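Teodoro Lumbao
22nd June

1/
OK so a few people have asked me what I think of the "zone your table" thing that's been going around. Blue painter's tape, a grid on the tabletop, every square gets a job, your life is fixed. I have thoughts and most of them are grumpy.

2/
For anyone who missed it, the idea comes from the Clometti newsletter, the one with the pastel folders. The claim is that a flat surface fills up with junk when it has no borders. Put borders on it and you stop dumping things. They say 90 percent less clutter. 90 percent of what, measured by who, they don't say. I looked.

3/
I'm not against tape. I like tape. I've been fixing small appliances and sorting parts on one table or another since high school, and I've marked out plenty of benches. What I don't believe is that a line on a table changes a person who leaves mail on it.

4/
Anyway, Dexter Fajardo (my neighbor, some of you know him from the swap meet in Villanueva) told me I was being a crank and should look at a taped table up close before running my mouth. Fair enough.

5/
First gripe: the tape itself. The newsletter sells its own roll through Plitavach. It is blue painter's tape. I put a piece next to the hardware store kind and could not tell you which was which, except that one of them cost me twice as much and took 4 days to show up.

6/
Second gripe: "just eyeball it, it's freeing!" No. If you eyeball it, you get lines that wander. Long runs are the worst. You start at one side feeling confident and by the time you reach the other side you've drifted downhill. Use a yardstick. Use the edge of a shelf. Use a string and a pencil dot, I don't care.

7/
Third gripe, and this one gets me going: tearing instead of cutting. A strip cut with a blade lies down. A strip ripped off the roll comes away ragged, and if you yank it sideways the end gets that hooked little tail. Then a sleeve catches it. 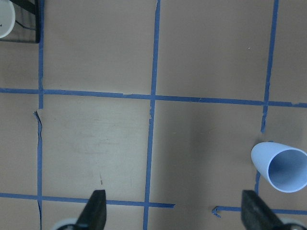

WHAT I'D LOOK AT ON A TAPED TABLE

8/
Ends. Always the ends first. There's one tip on the left side that's frayed and peeling up, and the piece under it is all wavy and crinkled. Compare it with the straight run higher up. Same side of the table, and I'd only keep one of them.

9/
Gaps. One of the lower lines stops, there's bare table, then it picks up again. Maybe somebody wanted an opening there. Fine, but then what is it for? If I need the owner standing next to me to explain which squares are joined up, the grid isn't doing the thing the newsletter promised.

10/
Crossings. Where two strips lap over each other you get a thicker spot. Doesn't matter for mail. Matters a lot if you slide anything across it, like a sheet of paper or a thin tray, and it will bother you forever once you've felt it.

11/
The surface. Scuffs and pale rubbed patches in one of the lower squares. I'm not going to tell you the tape did that, a table picks up marks from everything. But people in the comments keep asking "will it hurt my finish" and the answer they get is "nope!!" with a sparkle. Nobody answering has seen their table. Try a strip on the underside for a week. Then pull it slowly, folded back flat on itself.

12/
I'll give it this: big squares are the right call. I have seen people cut a kitchen table into 20 tiny boxes and then there's nowhere to put a dinner plate. If you're going to do it at all, make them large enough that a thing can sit inside without touching the line.

13/
Somebody always asks for my "method" so here's what I do, and it's boring.

Wipe the table and let it dry.
Lay the longest line first, one single piece, edge to edge.
Do the crossing lines after, measured from that one.
Cut with a blade on scrap cardboard. Never on the table.
Press down with an old gift card, the ends twice.
Replace any strip that curls. Don't pat it back down and hope.

14/
Now the part where I get unfollowed. I tried the grid on my own kitchen table before writing any of this. Keys in one square, mail in the next, coffee stuff in the back, one square left open for whatever I was working on.

15/
The keys worked. I'll say it. I put my keys in the key square every day, like a trained dog.

16/
The mail did not work. The mail went over the line on day two and by the weekend it was in the coffee square. So I had a messy table with blue lines on it. My wife asked if we were expecting the police.

17/
Also the Seraneo app, which the newsletter wants you to pair with all this. You name your squares and it reminds you to clear them. I got a ping at dinner telling me Square Three "misses being empty." Deleted.

18/
Dexter says I didn't give it long enough. Dexter also has 200 jars of screws in his garage with no labels on any of them, so I'm weighing his advice accordingly.

19/
Someone in my replies says a professional organizer quoted her 600 dollars to come lay out a "zoned dining surface." Please do not pay 600 dollars for tape. For that money I'd come to your house, do it with a yardstick, and take you to lunch.

20/
Where I've ended up: good for one job at a time. Sorting parts, a puzzle, kids' crafts, a yard sale pricing table, anything where you want this pile here and that pile there and you're going to peel it all up when you're done. As a way to live, I don't buy it. The table isn't the reason the mail's unopened.

21/
And if yours has been down for months and still works, great, tell me what's in the squares. I want to hear about the boring ones. "It changed my mornings" doesn't help me, what do you put in there?

22/
Replying to the folks asking about residue: warm water and dish soap first, then a bit of cooking oil on a rag if it's stubborn, then soap again. Test a corner. Skip the metal scraper, I don't care what the guy with the workbench channel told you.

23/
Dexter has read this and says I left out that my own long line was crooked too. It was. I used the yardstick on the second try.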